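FOR IMMEDIATE RELEASE
September 2021

Bireta Opens Parts Recovery Service for Used Push Buttons and Circuit Breakers

Bireta, a supplier of electrical control parts, today announced the opening of a parts recovery service at its Fluvov site. The service accepts mixed lots of push-button switches, emergency stop buttons and miniature circuit breakers from companies that are replacing or closing down control panels. Parts are sorted by type, tested and offered for resale.

The company began a trial of the service in July with a single customer, the packaging firm Dremum. During the trial, 3000 parts were received and sorted. Of these, 602 were circuit breakers and the remainder were push buttons of various kinds. Dremum has since signed an agreement for regular collection.

Sorting takes place on a green conveyor belt with plastic bins set along its front rail. Push buttons go to the red bin and circuit breakers to the blue bin. Green-capped and red mushroom-head buttons are handled together at this stage and are separated by color at the test bench. 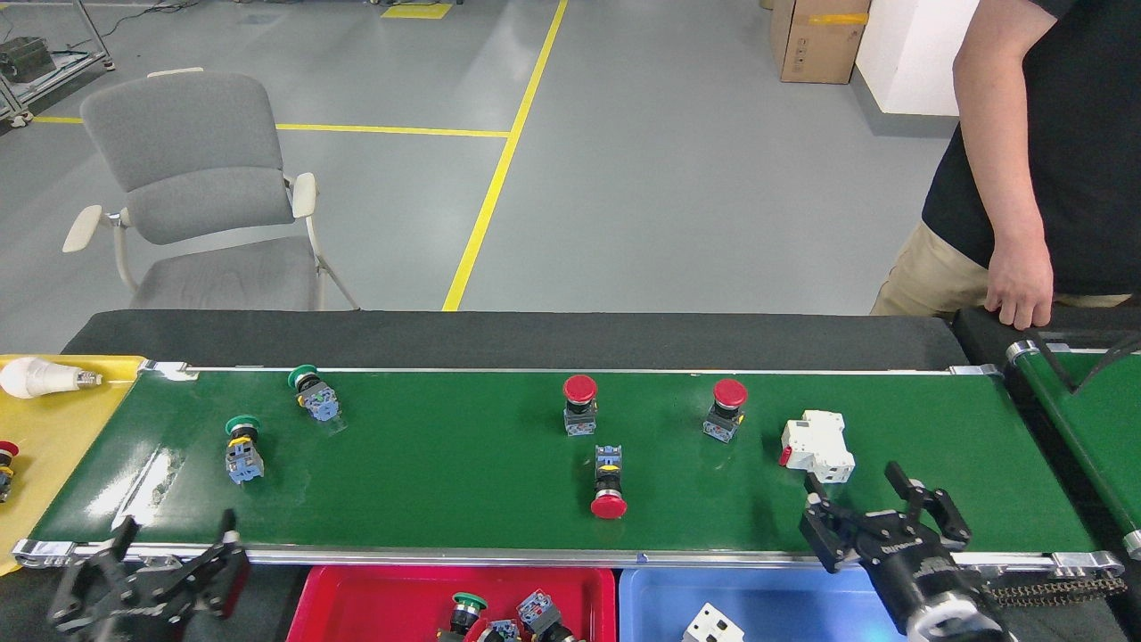 Accepted Parts

Customers may send lots without sorting them first. The service accepts:

Push buttons with contact blocks attached
Emergency stop buttons
Miniature circuit breakers
DIN-rail modules of similar size

Parts with burn marks, broken housings or missing screw terminals are not resold and are passed to a metals recycler. Loose lamps and sensors are set aside and returned to the sender on request. Wiring should be removed before shipment.
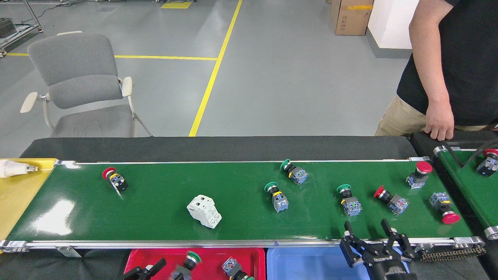 Reading time: 2 minutes

Each lot is given a number on arrival, and the customer receives a written count once sorting is complete. The count lists every part by type and states how many passed testing. Payment is made on the basis of this count – there is no charge for parts that do not pass.

Testing follows a fixed order. Contact blocks are checked for continuity in both positions, and emergency stop buttons are checked for latching and release. Circuit breakers are tested separately by Tang, an outside laboratory, which issues its own report for each lot.

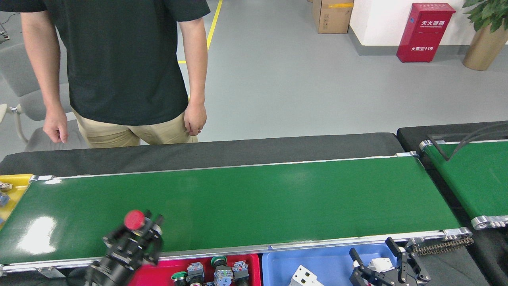
Parts that pass are cleaned, bagged and listed in the Bireta catalog under a separate heading for recovered stock. The first listing contains 334 items. All recovered stock is sold with the same return terms as new stock, and the lot number is printed on each bag.

The service is open to business customers only. The minimum lot is 29 parts. Collection can be arranged for larger lots, and smaller lots may be sent by mail or delivered to the Fluvov site during business hours.

About Bireta

Bireta supplies switches, breakers and panel fittings to machine builders and repair shops. Requests for lot forms and collection dates should be sent to the parts recovery desk at the Fluvov site.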